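Selling the Clanby House Without Listing It

My aunt left me and my brother her house in Clanby, and for most of a year we did very little with it. We paid the property tax and the water bill, and I drove up every few weeks to run the taps and take the junk mail out of the box. My brother lives two time zones away and has small kids, so the driving was always going to be mine. It is 175 miles each way from my door.

We sold it in December. A few people have asked me how it went, mostly people with a parent's house on their mind, so I'm writing it down while I still have the folder out.

The house was a two-bedroom on Pinto Street with a detached garage and a back porch that had pulled away from the wall. The furnace was old. The roof was all right. There was a damp corner in the basement that my aunt had kept a dehumidifier in for as long as I could remember. I mention all this because every person who looked at the house went to that corner first, as if there were a sign over it.

I started with an agent. Gangadharan Panicker had sold a house for somebody I used to work with, and he came out and walked through it with a clipboard. He was straight with me. He said if we fixed the porch, painted, and pulled up the bedroom carpet, he could list it at one price, and if we did nothing he could list it at another, and he wrote both on the back of his card. The gap was bigger than I expected. He also said that a house in that condition might sit through the winter, and that buyers using a bank loan could have trouble with the porch when the appraiser came.

I went home and tried to price the work. One contractor gave me a number over the phone and never sent it in writing. Another wanted to start in spring. A third didn't call back, and I don't blame him, it's a long way out for a small job. I called my brother and we agreed that neither of us wanted to manage a renovation from a distance.

So I called a cash buyer. Actual mail had been coming to the house from several of them, the yellow postcards with printed handwriting. I threw most of those out. I ended up talking to two companies.

The first was Justico. The man on the phone gave me an offer before he had seen the place, and it was a good offer. Then he sent over the contract. It had a long inspection period in it, during which they could walk away for any reason, and a line that let them assign the contract to someone else. I asked what that meant. He said it was standard. I have since learned that it usually means they plan to find another buyer and pass the deal along for a fee. Plenty of people do business that way and it's legal where we are, but if they don't find that other buyer, you have lost those weeks. I said no. He called back the next morning with a little more money and the same contract.

The second was Fallenine, which is a small outfit, and the person who came was Ctibor Sýkora. He spent close to an hour in the house. He looked in the attic, ran the furnace, and took a flashlight to the damp corner. His offer came by email that evening and it was lower than the other one. The inspection period was short, the deposit was held by the title company, and he sent a letter from his bank without my having to ask twice.

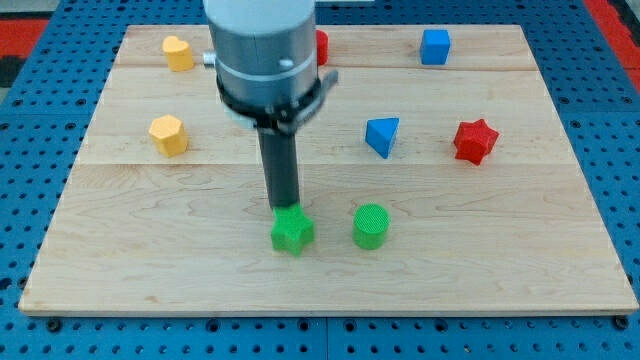 My brother wanted to push for more, so we did. I wrote back and listed what Panicker had told us the house could bring as is, took off his commission and a winter of taxes, insurance and heat, and asked Sýkora to meet that figure. He came up part of the way. We took it. If you sit down and do the same arithmetic for your own house, you may well come out somewhere else, especially if you live nearby and can do some of the work yourself.

The closing took longer than it should have, and that was our fault. The deed still had my uncle's name on it along with my aunt's, and he died long before she did. Nobody had ever recorded his death certificate. The title company needed a certified copy, and the county office that issues them closes for lunch and doesn't post it anywhere. I made one trip for nothing. If you have a house like this in the family, look up the deed now, before there is any buyer waiting.

We left behind what we didn't want. That was written into the contract, one line, and it saved us renting a dumpster. I took the kitchen table, the photo albums and a box of my aunt's sewing things. My brother asked for the mailbox, so I unscrewed it and shipped it to him.

The title company charged us $355 for our side of the paperwork. There were 6 documents to sign and I read all of them, which the woman at the desk did not seem used to — she went and got herself a coffee. The money was in the account by the next afternoon.

I still have the water company's final bill to sort out. They have it going to the old address.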